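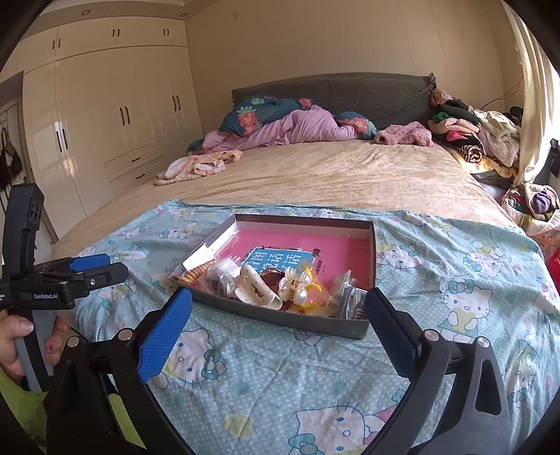
A bed, and a shallow open box of hair accessories near its foot.

Print this page | E-mail this to a friend

How to Put Out Your Own Soul Single Without Paying for Promises

By Urho Tuominen

Every week I get mail from singers who have been offered a "full release campaign." The wording changes, the offer doesn't. Somebody will get your song onto playlists, in front of radio programmers and into the ears of "tastemakers," and all you have to do is send $700 by Friday. I've been recording R&B out of Provildale for long enough to have paid that bill myself. I have a nice PDF to show for it.

So do it in this order, and keep your wallet in your pocket until step 4.

1. Finish the song. I mean mixed, mastered and listened to in a bad car. People book a release date in July while the bass part is still being argued over, then put out whatever exists on the day. If the hook doesn't work with only a keyboard and a voice, a string pad won't rescue it.

2. Write down who owns what. One sheet of paper: song title, writers, percentages, who played, who got paid a flat fee. Everyone signs. Dionysis Liapis played guitar on my second single, and we settled his share in the parking lot before he drove home. It took less time than tuning up. Do this before there's any money to disagree over, even if you suspect there won't be any.

3. Pick a distributor and read the cancellation terms. They all get your track to the same stores, whatever the home page says. What differs is what happens when you stop paying. Some leave the song up and some take it down. Look for that paragraph first. If you can't find it, assume the answer you'd like least.

4. Set a budget of $500 and split it. I put $200 into mastering, and most of the rest into a decent cover and a short run of CDs. Yes, CDs. People who come out for soul music on a weeknight still buy them, and they pay you in cash. Whatever is left goes to gas.

5. Write a one-page press sheet. Leave out "highly anticipated." Who was anticipating it? Say what the song sounds like, who is on it, when it's out and how to reach you. Put a link to the music in the first two lines. A radio host with a full inbox will give you one click.

6. Send it to people by name. Make a short list of shows that already play records like yours, and listen to each one before you write. When I put out "Skunda," the host of a Sunday night slow jam show in Bustdale played it three weeks running. She said my e-mail mentioned a song she'd actually played.

7. Be suspicious of numbers. A playlist service called Fragkou once sold me a placement that brought 2,444 streams in two days, then none. Not one new follower, not one message, not one CD. I can't prove who was listening. I have my guess. Ask any such outfit which playlists, who runs them and what happens to your money if the listens get pulled. If the reply is a sales call, you have your answer.

8. Play the thing live. A half-full room where you can see people nodding is worth more to me than a chart I've never heard of.

A word on "album of the month" badges: some are picked by people who love the music, and some have a price list. Ask for the price list. If they send you one, don't reply.

Print this page | E-mail this to a friend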